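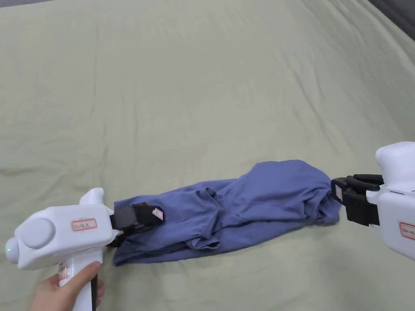
Figure 1. Two hand-held grippers on a rolled T-shirt, one at each end.

Unit 4: Teaching by Demonstration
Instructor: Yasir Janjua

Reading before class: lab manual, chapter 2, and the Stistholm handout on recording formats.

4.1 Three ways to show a robot a task

Kinesthetic teaching. You take hold of the arm and move it through the task. The joint encoders record everything, so the data already fits the robot. The arm is heavy, though, and your own body is often in the way of the cameras. Two arms at once is very hard for one person.

Teleoperation. You drive the robot from a leader arm, a VR controller or a joystick. What you record is what the robot really did, including its delays. You feel little or nothing of the contact. Cloth is slow work this way, and new operators tend to squeeze too hard and pull too far.

Hand-held grippers. You carry the gripper yourself, with the same kind of jaws the robot will use, and do the task at normal speed. No robot is needed during recording. The price is paid later: the gripper path has to be recovered from the sensor data, and some paths will turn out to be out of reach for the arm.

In this unit we use the third method. The Tolus exercise in Unit 5 goes back to teleoperation so you can compare.

4.2 Why cloth

A rigid block has a position and an orientation, and that is enough to describe it. A T-shirt has no such short description. The same shirt can lie flat, hang, bunch up or twist, and each grasp changes what the next one has to deal with. Writing rules by hand for all of that has not gone well. Demonstrations let us skip the full model of the cloth and learn directly from what the camera sees and how the hands move.

Cloth tasks also need both hands for much of the time. Timing between left and right matters. If one side pulls before the other has closed, the fabric slides away, and a policy trained on many such episodes will learn to do the same.

4.3 Recording rules

Start each episode with the jaws open and clear of the cloth.
Keep your wrists inside the arm's range. Marks for this are in the lab manual.
Hold still for a moment before you close and again before you open.
Move at a steady pace. 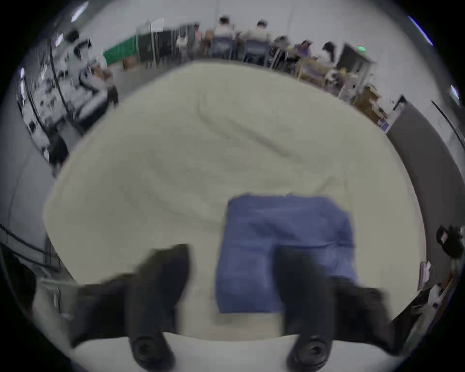
Fast motion blurs the fingers and makes tracking drift, so slow down near the cloth even if the rest of the episode is quick. Do not restart in the middle. If a grasp slips, recover and finish, then mark the episode as a recovery. Recoveries are useful – the policy has to see what to do after a mistake – but they must be labeled.

4.4 Size of the set

The Chu set from September has 717 episodes. After filtering we lost 11 of them to bad tracking. For the Avura runs the goal is roughly 3000 episodes, with more variety in the starting shape of the cloth.

4.5 Homework, due Monday, April 11, 2022

1. Give one task where kinesthetic teaching would be a better choice than hand-held grippers, and say why.
2. Sketch the left and right jaw openings over time for one fold of a towel. Mark where both must be closed.
3. Read the filtering script and list the reasons it can reject an episode.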